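Ticket 2722
Site: Cliltden packing room
Equipment: Nemero wrapping cell, two arms
Raised by: packing room, day shift
Opened: 20 September 2023
Priority: normal
Status: open, waiting for parts

Problem as reported
The cell stops during the second fold and shows error 1214 (grip lost). It clears on reset and comes back a few bouquets later. Staff finish the wrap by hand each time.

Log

1. Checked the error history. Nearly all the stops are on the tan outer paper. The paper was changed in July to a heavier roll from Tadetti and the grip settings were not changed with it.

2. Raised grip force by one step on both arms. Ran a batch of 200 with artificial stems. Fewer stops, but the paper was now marked at the corners. Put the force back.

3. Slowed the fold to the setting Atanasov gave us at installation. Stops went down to six in a full batch. Leaving it at this speed for now.

4. Spoke to the day shift. Before the cell came in, two people wrapped and one tied. Now one person loads the paper and flowers, and the same person ties and checks. With the stops, that person is also resetting the cell and wrapping by hand, and the finished bouquets wait. They asked for a second person on the bench until this is fixed. Passed to the shift lead, agreed.
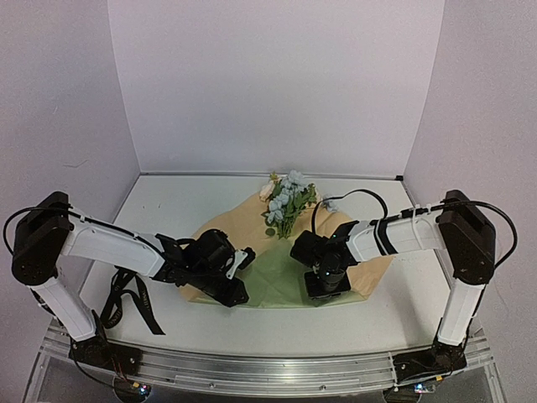
5. Staff also asked to be allowed to change the fold speed themselves. At present it needs an engineer login. They know which rolls give trouble well before we do, so I have asked Atanasov for an operator login limited to speed.

6. Finger pads look due for replacement. One set ordered for each arm.

To do
Fit pads and rerun the batch with the heavier paper.
Half-hour session for both shifts on the operator login, in paid time.
Keep the second person on the bench until the rerun is signed off.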